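Plirkmont Residences
Meal Plan: Frequently Asked Questions for Students and Families

The answers on this page apply to all residents of Plirkmont Residences, including those in the Brirkeck building. They should be read together with the Residence Agreement. Where the two differ, the Residence Agreement prevails.

Is the meal plan compulsory?
First-year residents in catered rooms are enrolled in the meal plan as a condition of their agreement. Residents in self-catered units may purchase a plan at the start of either semester. Part-semester plans are not offered.

How many meals are included?
The Standard Plan provides 10 meals per week. The Full Plan provides breakfast and dinner daily, with lunch on weekdays. Unused meals lapse at the close of service on Sunday evening and cannot be carried forward.

When must I choose my plan?
Selections for second semester close on Sat 31 August. Residents who do not make a selection will remain on their current plan. Late changes are considered only where there has been a change in medical or financial circumstances, and supporting documents will be requested.

How do I pay?
Fees are charged to the resident's accommodation account in equal instalments. Payment may be made by bank transfer, debit card or credit card. Cheques are no longer accepted. A deposit of $250 is payable on enrolment and is credited against the final instalment.

Can I get a refund if I leave early?
A resident who withdraws from the university or is released from the Residence Agreement will receive a refund for each full week remaining, less an administration fee of $70. No refund is given for weekends away, field trips or placements of fewer than nine consecutive days. For longer absences, an Absence Credit form must reach the Dining Office before departure.

What are the dining hall hours?
Breakfast is served from 7 am, lunch from noon and dinner from 5:30 pm. On weekends and public holidays, breakfast and lunch are replaced by a brunch service. Hours are reduced during the examination period in May and the revised timetable is placed on the notice board outside the Kárason Dining Hall.

May I take food out of the dining hall?
Each resident may take one piece of whole fruit on leaving. Hot food may be taken away only in a reusable container issued through the Plaltemico container program. Containers are to be returned rinsed at the servery window. Crockery and cutlery must remain in the hall.
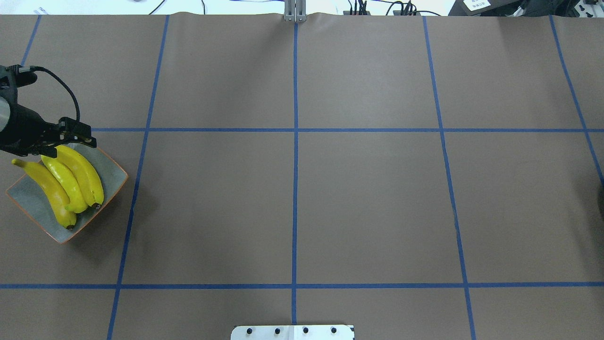
Bananas and a square serving plate.

Fruit is available at every service, including brunch. The selection varies with the season and with supply. Residents who find that the fruit station has run out should speak to the servery staff before the end of service.

I have a food allergy. What should I do?
Please complete the Dietary Requirements form at least one week before moving in. Residents with a diagnosed allergy or coeliac disease will be invited to meet with the Dining Services Manager, Pylyp Lysenko, to discuss suitable arrangements. The kitchen handles nuts, dairy, eggs, wheat, soy, sesame, fish and shellfish, and a completely allergen-free environment cannot be guaranteed.

Are vegetarian, vegan, halal and kosher meals available?
Vegetarian and vegan dishes are offered at every lunch and dinner. Halal meat is provided at dinner and is labelled at the servery. Sealed kosher meals can be ordered with three business days' notice at no additional charge.

What if I have a class or shift during dinner?
A late meal may be booked through the resident portal before 2 pm on the same day. Late meals are held in the refrigerator beside the servery and must be collected by 10 pm. A booked late meal counts as one meal, whether or not it is collected.

Can I bring a guest?
Guests are welcome at all services other than formal dinners. A resident may use a meal from their own plan or pay the casual rate at the entrance. Groups of more than four should contact the Dining Office in advance. Residents are responsible for the conduct of their guests.

I have lost my card. Can I still eat?
Report the loss through the portal so that the card can be cancelled. The Dining Office will issue a temporary pass valid for three days on presentation of photo identification. Replacement cards are issued at the Reception counter, and a fee applies.

How do I give feedback or make a complaint?
Comment forms are available at the dining hall entrance and on the portal. Written complaints are acknowledged within two business days. Concerns about food safety should be reported immediately to the supervisor on duty, and the meal in question should be kept where possible.

Dining Office enquiries: weekdays, 9 am to 4 pm, ground floor, Brirkeck building.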